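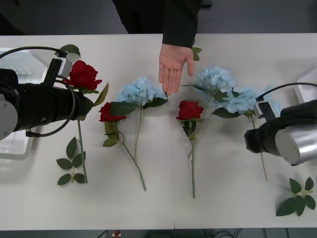 Does the position of a wireless loudspeaker in a living room change how clearly listeners hear speech? In our data it does, and the distance to the nearest wall has more effect than the height of the speaker.

4.2 Placement and speech clarity

We tested the Briem, a two-way wireless speaker, in homes in the Brorgate district. Each home received one pair for the month of April. The listeners could put the speakers where they liked during the first part of the month, and after this we asked them to move the pair to positions that we had marked on the floor plan. In total 241 listeners finished both parts, and they gave 3,442 ratings of short spoken passages. A rating was given on a scale with 6 steps, from "I must guess the words" to "every word is clear".

The free positions were not random. Most people placed the speakers on a shelf or a cabinet, close to the wall and near a power outlet, even when the outlet was not in a good place for listening. Such positions make the low frequencies stronger, and male voices become heavy. Music did not suffer so much from this, and several listeners even preferred it - a point to which we return in Section 5.

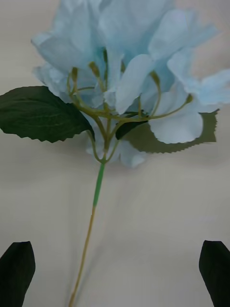 Which part of the sound is most affected when a speaker stands close to a wall? The bass is most affected, and in our measurements the change was strongest below 270 Hz.

Figure 3. Mean clarity rating for the free and the marked positions. Higher values mean clearer speech. The bars show the standard error over listeners.

As Figure 3 shows, the marked positions received higher ratings for speech in all types of room. The difference was small in rooms with carpets and heavy curtains, and larger in rooms with a hard floor. We think that the furniture explains a part of this, but we did not measure the reverberation time in every home, so we can't separate the two effects completely.

The height of the speaker gave a weaker result. When the tweeter was near the ear level of a seated person, the ratings improved a little. This improvement disappeared for listeners who sat far to the side. We repeated the analysis without these listeners and the order of the conditions stayed the same.

All passages were played through the Fesero application, which sent the signal over the home network and stored the rating directly after each passage. The automatic room correction was turned off - with one exception, the homes of the Grornska subset, where it could not be turned off in the installed firmware. For this reason we report the Grornska homes in a separate row and they are not included in the figure. 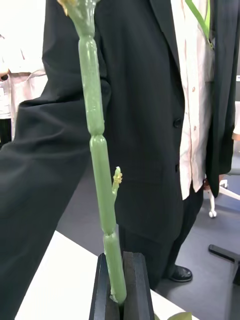 In this subset the effect of the wall was much weaker, and this is what we would expect if the correction reduces the extra bass. However, the listeners in these homes also used a lower volume in general, and the volume was not controlled. A lower volume makes the bass less audible by itself. We therefore don't claim that the correction alone is responsible, and a test with the same listeners and both firmware versions is needed.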